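Mudassar Zaidi
I moved to Odville two years ago and I still learn new English words every week. Most of them I learn at the bus stop. A small thread about this.

Mudassar Zaidi
The 622 bus goes from Odville to Flultcombe. In my first month I asked the driver, "Does this bus arrive to Flultcombe?" He answered, "Eventually." I went home and looked in the dictionary, because in my language the similar word means "possibly". So I had spent the whole ride thinking that maybe we go there and maybe we don't.

Mudassar Zaidi
These words are called false friends. My teacher in the evening class, Mrs. Iordache, keeps a long list of them on the wall. She is also not a native speaker, and I think this is why she is so patient with us. She remembers which mistakes hurt.

Mudassar Zaidi
The hardest thing for me is still the small words. In, on, at. You are in a car but on a bus. You are at the station, in the city, on the corner. I asked Mrs. Iordache for the rule. She said there is a rule for half of them, and the other half I must collect like stamps.

Mudassar Zaidi
So I collect. I have a notebook with 2 columns: what I said, and what the other person said back. People here rarely correct you. They only repeat your sentence in the right way, very softly, and continue. If you listen well, it is a free lesson.

Mudassar Zaidi
From the notebook, March:
I said: "I am waiting you since 9."
She said: "Oh no, you've been waiting for me since 9?"
It took me the whole walk home to notice what she did.

Mudassar Zaidi
Someone asked in the replies if I took a course before I came. Yes, in Vurnholm, one winter. We learned how to write a formal letter of complaint. I have not complained to anybody in a formal way yet, but I am ready.

Mudassar Zaidi
What we did not learn there is how people speak on the phone. No hands, no face, and everybody says the numbers so fast. For the first year I asked my neighbor to call the dentist for me. Now I call myself. I write the first sentence on paper, and after that I have to swim.

Mudassar Zaidi
Another question was about accent. I worked on mine for some months with recordings, and then I stopped. People understand me. When they don't, I say it slower, or I choose another word. "Thirteen" and "thirty" I always write down – this has saved me from trouble in the bakery.

Mudassar Zaidi
If you are at the beginning, my advice is to read children's books aloud. The sentences are short, and they are full of the small words in the right places. The library in Flultcombe lets you take them home even if you have no child. I was nervous to ask, but the lady at the desk only stamped them.

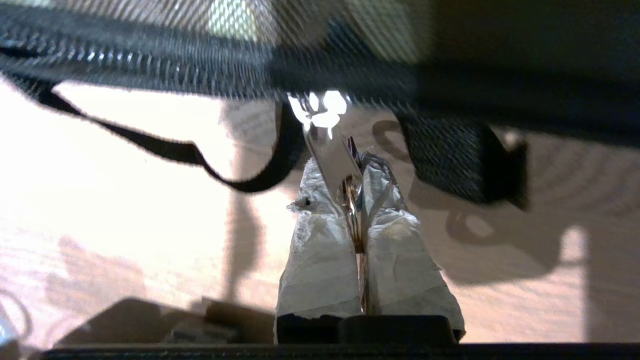
Mudassar Zaidi
Next time I want to write about "get". Get up, get by, get over, get along with. My notebook has four pages for this one verb and I am still not finished. If you have a favorite one, please send it to me with a full sentence, so I can see how it is used.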